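## About Rulholm

Rulholm supplies tableware and wash-up equipment to cafés, aged-care kitchens and function centres. The business was set up by Nermin Ersoy, who still handles purchasing, and Yiğit Kurtuluş, who runs the warehouse and the repair bench.

The catalogue holds 1,046 stock lines in two house ranges. Zivari covers plates, bowls and platters. Ornach covers racks, tubs, trolleys and spare parts for pass-through dishwashers. Every line is listed with its outside diameter, rim height, stacked height and weight, and the same figures are printed on the carton label.

### Hire and replacement

Hire stock is kept apart from sale stock and is issued in sets by colour and pattern. Returned pieces are sorted by material before washing. Chipped rims are rejected at the sorting bench and charged at the replacement rate shown on the hire docket.
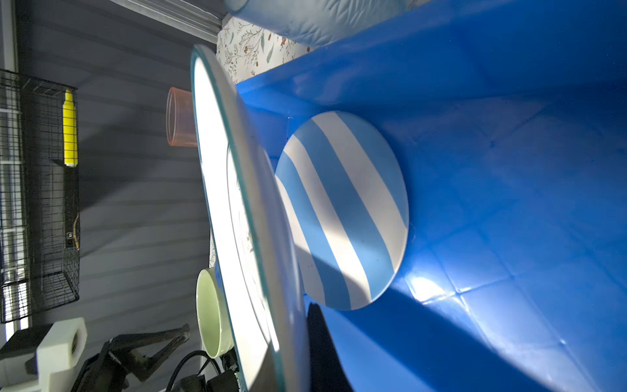
*Striped plate in a blue plastic bin, with a clear glass plate at left.*

Minimum hire is 31 pieces per pattern. Orders above 700 pieces need a confirmed delivery window and ground-level access for a pallet jack. Mixed orders are packed by table number if a seating plan is sent with the order.

### Warehouse and service

The Çınar warehouse has 1,722 pallet spaces, a wash line and a parts counter. Discontinued patterns are held there for existing customers until the remaining stock is sold. Matching enquiries should include the backstamp, the diameter in millimetres and the colour of the glaze.

Service calls are booked through the parts counter. Please have the machine's model and serial number ready, along with the fault code if one is displayed. Trade accounts are invoiced monthly, and new account forms go to Nermin in purchasing.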